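Search this site
Enter keywords
Print this page | E-mail this page

Ernton Family Learning Project
Interim report to the Lungu Fund
Prepared by Rodica Ardeleanu, project manager
11 January 2022

1. Period covered

This report covers the first half of the grant year. It follows the headings in the grant agreement. The budget table was sent separately and is not repeated in this document.

2. Enrollment and attendance

We have enrolled 203 families, against a full-year target of 469. That is behind where we planned to be. Enrollment was slow in the first weeks because the flyers went out late from the printer, and two of the elementary schools did not put them in the take-home folders until the second month. Sign-ups picked up once we began meeting parents at the school doors at pickup time.

Of the enrolled families, 76 have come to every session offered to them. Most of the others come to more than half. Families who drop out usually do so after the first or second visit, and the reason they give most often is a change in work hours. We have added an early evening session in Stutari for parents on day shifts. It filled quickly and now has a waiting list.

3. Sessions

Each session has a shared story, an activity time for parents and children together, and a short talk for parents on one topic. Topics so far have been bedtime reading, counting at home, talking with teachers, and screen time. The talk on talking with teachers drew the most questions and we will repeat it in the spring.

The bilingual sessions are working well. We had planned to read each page in both languages, but this made the stories too long for the younger children. Veronika Erdős now reads the whole story in one language and retells it briefly in the other. Parents have asked for copies of the retellings, and we have started to hand them out – one sheet per book, large type.

Activity time uses plain materials that families can find or make at home: blocks, buttons, cardboard, string. Sorting and naming colors remains the core task for the three- and four-year-olds. 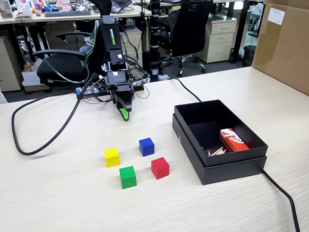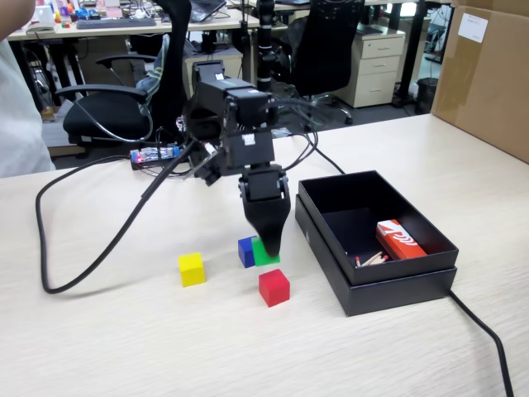

Small colored blocks on a light tabletop.

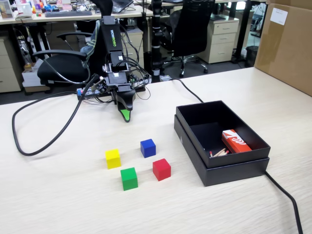
Take-home kits have been harder than expected. The first batch came with bags that tore at the handle, and the supplier, Cideo, replaced them without charge but took a month to do it. During that month we gave out the books alone. Families who missed the rest of the kit have since been offered it, and most have picked it up.

4. Staffing

The second family educator position was vacant for the first part of the period. It is now filled. The new educator is shadowing sessions in Ernton and will lead her own group in Stutari after the winter break. The unspent salary from the vacancy is shown in the budget table, and we ask permission to move it to the transportation line (see section 6).

All staff have finished the child safety training required under the agreement. Certificates are on file at the office.

5. What we are hearing from parents

We use a short paper form at the end of every fourth session. Parents are positive about the stories and the staff. The most common complaint is the start time, followed by parking in Ernton. Several parents wrote that they now read at home on more nights than before. We have no way to check this, and we report it only as what they told us.

The forms do not tell us much about the families who stop coming. We began making follow-up phone calls in the fall – slow work, but more useful than the forms. A short summary of the calls will be part of the final report.

6. Changes requested

We request 2 changes to the agreement:

Move the unspent educator salary to transportation, to pay for bus passes. Families on the east side of Stutari have a long trip with one transfer, and attendance from that area is the lowest we have.

Extend the enrollment deadline to the end of April. With the evening session running and a further one planned, we expect to get much closer to the target, though we may not reach it in full.

7. Next steps

Open the further evening session, repeat the parent talk on teachers, and order the second batch of kits early enough to check the bags before they go out. We will also meet with the principals of the two schools mentioned in section 2 to agree on dates for the spring flyers.

Questions about this report can be sent to Rodica Ardeleanu at the project office.

Contact us | Copyright Ernton Family Learning Project | Back to top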